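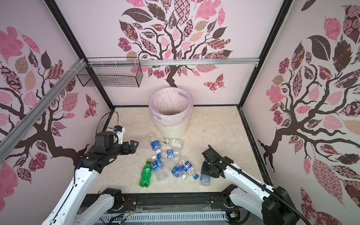

Papelera redonda con bolsa rosa y botellas de plástico para reciclaje.

Inicio > Equipamiento > Recogida selectiva > Reseñas

Papelera redonda Gravora, color blanco
Valoración global: 4 sobre 5

El servicio de equipamiento de Sepúlveda ha evaluado la papelera blanca de Gravora como recipiente para envases ligeros en despachos y salas pequeñas. La unidad fue adquirida por el procedimiento ordinario de compras y permaneció en uso durante 11 semanas.

El cuerpo es redondo, ligeramente más estrecho en la base, con superficie exterior acanalada. El relieve facilita el agarre al trasladarla, si bien retiene polvo entre las estrías y exige el uso de cepillo en la limpieza periódica. El interior se limpia con un paño húmedo.

La papelera carece de aro de sujeción, por lo que la bolsa debe doblarse sobre el borde. Con bolsas finas el pliegue queda holgado y parte del plástico cuelga por fuera. Se recomienda ajustar la talla de la bolsa al diámetro de la boca. Las de Skirkau, probadas en el mismo periodo, ofrecieron mejor ajuste que las de Ovus.

Las botellas de plástico ocupan mucho volumen si se depositan enteras; conviene vaciarlas y aplastarlas previamente. En zonas de paso frecuente se aconseja un modelo de mayor capacidad y con tapa.

Se considera un producto adecuado para uso individual. La próxima revisión de esta ficha está prevista para octubre.

Ficha 601. Publicada el 28 de julio de 2022.

Contacto | © Servicio de equipamiento de Sepúlveda | Volver arriba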